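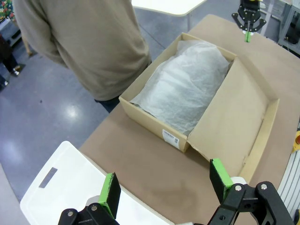 Niloufar Sadeghi writes that her packing room is getting its first pair of arms in January, and that what she'd really like to know is whether the folks who have been boxing shoes by hand all these years will still have anything to do with their hands. It's a fair thing to wonder, Niloufar, and I wondered it myself when the arms came to our benches at Plunmont. My short reply is that there's plenty to do, though it's different work and it tires you in different places. My long reply is the rest of this page, so do get yourself a coffee!

Start with the tissue. Most of us fold tissue without thinking, a pinch here and a pat there, and you only find out how many little habits you have when you try to set things up for a machine. Pull the sheets apart the night before and stack them crossways in twos, so nobody is licking a thumb and fussing at a stuck corner in the middle of a shift. We buy ours in packs of 1000 and open one pack at a time, since the loose ones soak up the damp and go limp. Limp tissue is a misery for fingers of any kind.

Then agree on how the shoes are laid out, and write it down. Toes the same way, buckles where you can see them, the pair on the same side of the box every time. When I worked next to Setareh Yazdani we each had our own way and it never mattered a bit, but once an arm is sharing the job, everybody at the bench needs to be doing it alike. A strip of masking tape on the table is all the equipment you need (ours has been replaced so often that there's a ghost of old glue around it, and that works nearly as well).

Keep the spare boxes off the working table, and have one settled spot for the lids. I like a bin with its own lid for the odds and ends, shoehorns and tape and the marker that always walks off.

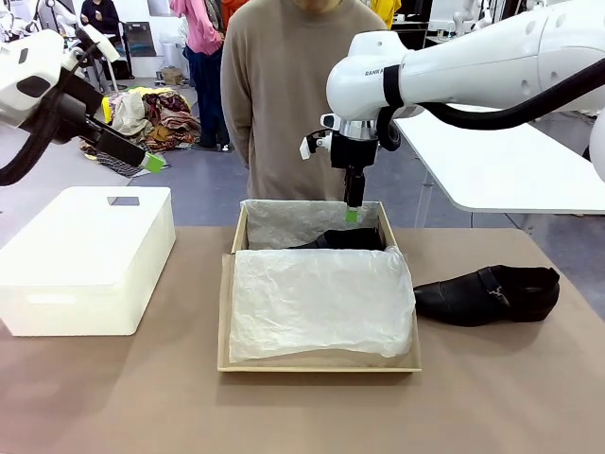 Do you need to know about computers to work at a bench like that?
What you need is to know shoes and boxes, how to pause the arms, and who to call when they won't start again.

Practice that pause until it's dull. Everyone on our crew learns where the stop button is before they learn anything else, and we try it at the start of each shift, and again when a new person joins. Sleeves pushed up or buttoned snug, long hair back, no dangling lanyards. And please don't reach in to rescue a crooked shoe while an arm is moving, however much your fingers itch - and they will itch, mine still do. Stop it first, fix the shoe, step back, and then let it go on.

Swap places often, too. Watching is harder on the neck and the patience than packing ever was, and I'd never have guessed it. We tried changing over after every 32 boxes, which suited us better than going by the clock, and whoever comes off watching gets a turn at something that needs walking around, like fetching cartons. Negin Sharifi keeps a little notebook at her place where we jot down whatever went wrong, a torn sheet or a heel caught on the box wall, and it's worth more to the people who adjust the arms than anything we could tell them from memory.

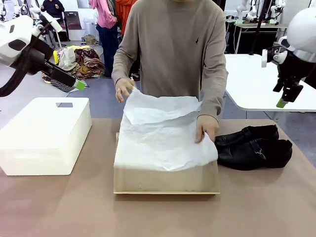 The other thing I'd hold on to is the finishing touch. We still smooth the paper by hand on anything that looks bunched up, and we still take a last look at the pair for scuffs before the box is closed. Ask for that job to be written into the day, with proper minutes set aside for it, or it gets squeezed into whatever time is left over. Ask about training while you're at it, and about who decides the pace. Those are much easier talks to have before the arms are bolted down than after, and I say that as someone who waited too long and then had to be a bit of a pest.

If your floor is hard, get a decent mat for the watching spot as well as the packing one. Wipe the table down at the end of the shift with a barely damp cloth and let it dry before any paper goes on it, and put a fresh strip of tape down if the old one has curled.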